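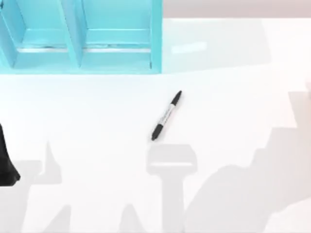
2 min read

About Kerslake Window & Gutter

We wash windows and empty gutters. We have tried over the years to make that sound grander, and Mei Crenshaw once paid a man to write us a mission statement. It had the word "clarity" in it four times. We went back to washing windows.

Mei started the company with a ladder, a hatchback and a squeegee she still won't let anyone else use. Orestis Kouris joined the following May, mostly because he owned a longer ladder. Between them they cleaned 572 houses in Pesunstead before they could afford a van, and the van then spent its first month at the mechanic's.

These days there are five of us. Tayla Ruawai runs the gutter crew and has strong opinions about oak trees. Miroslava Bilyk does storefronts, starting at 5 a.m., and would like customers to stop putting stickers on the inside of the glass and calling it dirt. Shona Paewai answers the phone. If you've been quoted a fair price and told plainly that your skylight is cracked, you've met Shona. 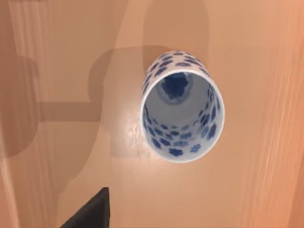 Blue-patterned cup on a wooden tabletop

What we do: inside and outside glass, screens, tracks, sills, gutters, downspouts, and solar panels if the roof is one a sane person would stand on. What we don't do: chimneys, wasps, or anything that begins with "while you're up there."

We use purified water on the outside and a mild soap called Redura on the inside. It smells faintly of pears. You'll get used to it, or you can ask for plain water and we'll bring that.

Our prices are by the pane, and the quote is the bill. If it rains within two days and your windows spot, call us and we'll redo the outside for free. We watch the forecast very closely.

We cover Pesunstead and the Rilleck side of the river as far as the old toll bridge. Past the bridge you'll have to talk to Shona, and she'll want to know about parking.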